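Storing Small Parts and Offcuts in Open Bins

Open bins are the cheapest way to keep a workshop in order, and they fail in predictable ways. The wall bows, the handle tears, or the bin becomes a place where unrelated things collect. Most of these failures come from overloading and from choosing one size for every job.

Sizing

Measure the shelf before buying anything. The usable depth is the shelf depth less 15 mm, so that the bin front does not stand proud of the edge. Height matters more than people expect. Leave enough clearance above the rim to get a hand in to the wrist. If the hand will not go in, the bin has to be pulled out each time, and it will eventually be left on the bench.

Taper is the other loss. A bin with sloped sides nests well when empty but wastes space in a row. For fixed shelving, straight-sided bins hold more. For a van or a shared room where the bins are put away, choose tapered ones.

Clear or opaque

Clear plastic shows the contents without a label, but the stiffer grades are brittle and will crack at a corner if dropped on concrete. Opaque bins are usually a softer plastic that flexes and recovers. Use clear bins for light goods that change often, such as sanding discs, tape, and sample blocks. Use opaque bins for hardware. Adhesives and anything else that degrades in sunlight should also go in opaque bins, away from the window.
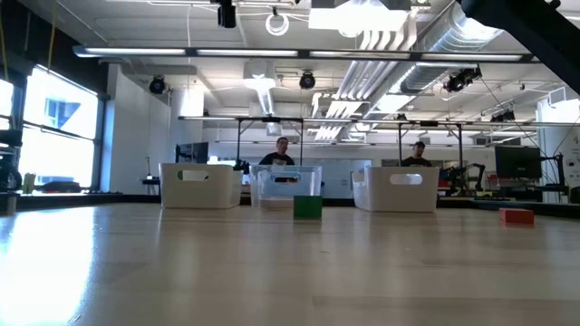

Handle openings set a practical fill line. Contents should stop a finger's width below the lower edge of the opening, or small items will work their way out when the bin is carried. If the opening is low and the space is needed, cover it from the inside with a piece of thin card and tape all four sides. Do not use the handle for lifting after that.

Weight

Keep any bin that is lifted by a single handle under 8 kg. Steel fasteners reach this sooner than expected, often when the bin is less than half full. Split them between 2 bins and store both below waist height. Kamlesh Kushwaha, who ran the stores at Ruserwood, kept a luggage scale on a hook at the end of the racking and weighed every bin after restocking. The habit takes seconds and is worth copying.

Labels

Label the shelf as well as the bin. Put the bin label on the front face, clear of the handle, and write the contents in plain words. Part numbers can go underneath in smaller lettering. A label reading only "913" is useful to the person who wrote it and to no one else.

Paper labels under clear tape hold up well indoors. In damp garages the tape lifts at the corners by July, so use paint marker on bare plastic there. Rubbing alcohol takes most paint marker off again. Test the underside first, as some clear plastics craze on contact with alcohol.

Cleaning

Empty the bin, tap out the dust, and wash with warm water and dish soap. Rinse and stand upside down on a rack. Avoid abrasive pads on clear bins. Pet hair and fine sawdust cling to dry plastic through static, and a final wipe with a barely damp cloth reduces this for a few weeks.

Related tips
Fitting Gomiron shelf brackets to a block wall
Removing old label glue from plastic
Sorting mixed screws by thread
Dekker drawer runners: cleaning and adjustment
Refinishing a scratched bench top
Fatora wall rail, loading notes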